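梱包ラインに機械が入って二か月たった

うちの職場は、手芸用品や釣り具の小物を仕分けて箱に詰め、小売店に出す仕事をしている。取引先で一番大きいのはBrekicoで、扱う品目は639ある。私はここで検品と梱包を担当している。今年、その梱包の一部が自動になった。知り合いに会うたびに「仕事は減ったのか」と聞かれるので、書いておくことにした。

入ったのはZosturixという会社のアーム2台で、7月から動いている。受け持ちは、仕切りケースを開ける、決まったマスに部品を入れる、ふたを閉める、の三つの工程だ。以前は私を含めて四人でやっていた。今その作業台に張りついている人はいない。四人とも職場には残っていて、やることが変わった。

私の朝は、教え込みの確認から始まる。新しい品番が来ると、人がグリッパーを手に持って、ケースをつかんで閉じるまでの動きを何度もやって見せる。その記録をもとにアームの動きが作られる。一つの品番で40回やるのが決まりで、慣れた人なら午前中に終わる。私は最初、力を入れすぎてケースを台の上で滑らせてばかりいた。Ruiさんに「つかむ前に一度止まって」と言われ、それから滑らなくなった。
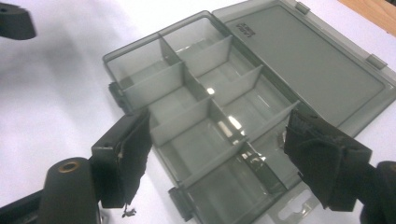
透明なプラスチックはどの品番でも手間がかかる。光の反射で縁の位置を読み違えるらしく、アームが空をつかんで止まることがある。照明の角度を変えたり、台の色を変えたりして試したが、全部の品番に効く設定はまだない。色のついた不透明なケースなら、ほとんど問題なく流れる。だから今は、透明なものは教え込みを20回追加することになっている。この20回は正直面倒だが、省いた品番は後で必ず止まるので、やるしかない。

体は楽になった。前は一日中ケースのふたを押さえていたので、夕方には右の親指の付け根が痛くて、家でペットボトルのふたを開けるのがつらかった。湿布を買わなくなって二か月になる。これは素直にありがたい。

その代わり、目と頭が疲れる。アームが止まると画面に番号が出る。番号の意味は表になっているが、表に載っていない止まり方もする。そのときは自分で見に行って、ケースがずれているのか、部品が引っかかっているのか、グリッパーのパッドが傷んでいるのかを調べる。パッドは消耗品で、在庫を切らすと交換を待つことになる。先月は発注を忘れて半日手で詰めた。久しぶりにやったら、指の動きは覚えていたが速さは落ちていた。

人のほうの変化も書いておく。Beneditaさんは十年以上この仕事をしてきて、詰め方が一番きれいな人だ。機械の話が出たときは反対していた。今は教え込みの見本をほとんど彼女が作っている。彼女の動きで作ると止まる回数が少ないからだ。本人は「自分の手のまねをされるのは変な感じがする」と言っている。見本を作る仕事に手当はついていない。私はつけるべきだと思っていて、先週の面談でもそう言った。上の返事はまだない。

Martimさんは夜の番に移った。アームは夜も動かせるので、見ている人が一人いる。作業台を囲んで四人でしゃべっていたころと違い、夜は一人だ。手当は増えたが、話し相手がいないのがこたえるという。引き継ぎの時間を10分延ばしてほしいと彼が頼んで、これはすぐに通った。今は朝の引き継ぎで、夜に止まった品番の話と、関係ない話を半分ずつしている。

新しく人を採るかどうかは聞いていない。退職する人が出ても補充しないのではないかと、休憩室ではよくその話になる。説明会では「人は減らさない」と言われたが、いつまでの話なのかは言われなかった。質問した人もいたが、答えはあいまいだった。

来月からはDritari向けの品番も機械に回す予定で、半分以上が透明ケースだと聞いている。見本作りをBeneditaさん一人に任せるわけにはいかないので、私も練習している。今のところ、ふたを閉めるところで手首が傾く癖が直らない。次の日曜は出勤なので、ラインが空いている午前中にまた練習するつもりだ。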